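About Us — Clandunden

Who we are

Clandunden helps laundries, uniform suppliers and textile recyclers decide what automation to buy, when to buy it and what to set aside for it. We don't build robots and we don't take commission from the people who do. Clients pay us a fixed fee for a plan, and the plan belongs to them.

There are 8 of us. Most came from laundry operations or plant purchasing, and two came from machine building. We work out of one floor of the Bammont building, with a test room at the back and a loading door we share with the tenants next to us.

What we do

Handling cloth is still one of the harder jobs to automate. A shirt doesn't hold its shape, and every time it is picked up it has to be found again. A quote for folding equipment can look complete and still leave out the bench, the enclosure, the lighting, spare fingers, and the hours someone will spend setting it up. Our job is to find those items before the purchase order goes out.

We start with your garments on our bench. T-shirts come first in most trials, as they make up most of what our clients handle, and hems and seams are where a gripper has to do its work.
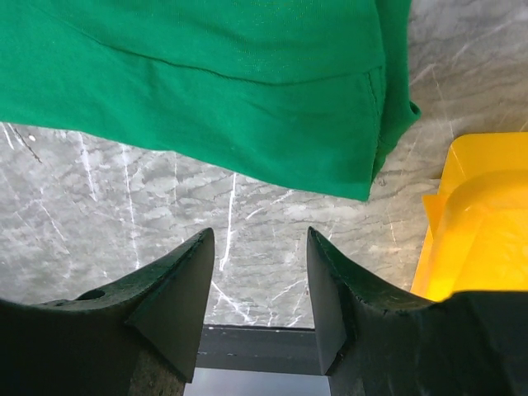 How a project runs

1. Site visit. We spend a shift on your floor, usually starting at 6:00 a.m., and write down what moves where. We ask for floor plans, power drawings and the last year of maintenance spending.

2. Bench trial. You send us 60 garments as they come off your line, unsorted. We run them through the kind of cell you are thinking of buying and log each attempt.

3. Budget. You get a spreadsheet with three parts: purchase, installation and running costs. Wear parts have their own tab. Gripper fingers get scuffed and chipped in ordinary use and we budget for replacements from the first year.

4. Purchase plan. We put the spending in order. Some clients should buy one cell and wait. A few should fix their sorting first and buy nothing this year, and we put that in writing when it applies.

5. Review. We come back after 6 months of operation and compare the budget with the invoices.

What we look at on the bench

Work surface. A stone-pattern panel and a scratched steel top do not look alike to a camera, and glare is a problem on both. If your tables are stainless and you plan to keep them, tell us early. Matte covering is cheap when it is planned and annoying when it is added after commissioning.

Cable runs. Arm cables need slack to move and a place to go when the arm folds back. We measure this, and we add enclosure depth to the budget where needed.

Fingers. Shape matters more than force for most knit goods. We price at least two finger designs in every plan.

Color and layering. Mixed piles are normal in real laundries, so we don't run single-color trials.

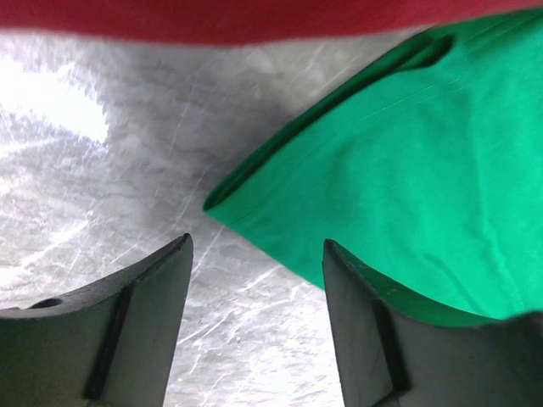
The plan we got for the Tlapale site was shorter than we expected and the total was higher, but it was the first number our finance people did not have to revise. We had left out guarding and floor work completely. We bought one cell instead of two and moved the second into the next budget year — Brisideck

We have kept Brisideck as a client since that project. The second cell is now in their plan, with the floor work listed on its own line.

Leasing, buying and waiting

Clients ask us about leasing more than anything else. For a two-arm cell we normally compare three cases: outright purchase, a lease with service included, and a lease with service bought separately. The third is often the most expensive by the end of the term and looks the cheapest on the first page. We show all of them with the same assumptions for labor, downtime and parts.

Two arms cost more than one, and the question is whether the work needs them. With T-shirts, one arm may be holding the fabric by an edge while the other is somewhere else on the panel.

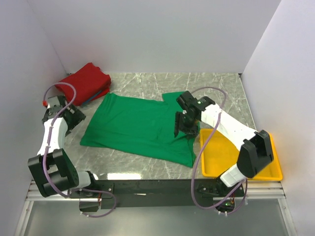
A single arm with a fixed clamp can cover part of the same work for less money. It is slower on anything with sleeves. Our plans show both layouts with the rate we measured on the bench, and we leave the vendor's rate in the next column so you can compare them.

Our planning calendar

Most of our clients close their capital requests in the fall, so August is our busiest month and bench time fills up early. If you need a plan for the coming budget year, send garments by the end of June. Outside the summer a full project takes 8 weeks from the site visit to the finished plan.

Working with us

Send us a short note with your garment types, your daily volume and the equipment you are considering. A vendor quote is useful even if it is out of date. We will tell you whether a bench trial makes sense and what it costs. Garments are returned with the final report, at our expense.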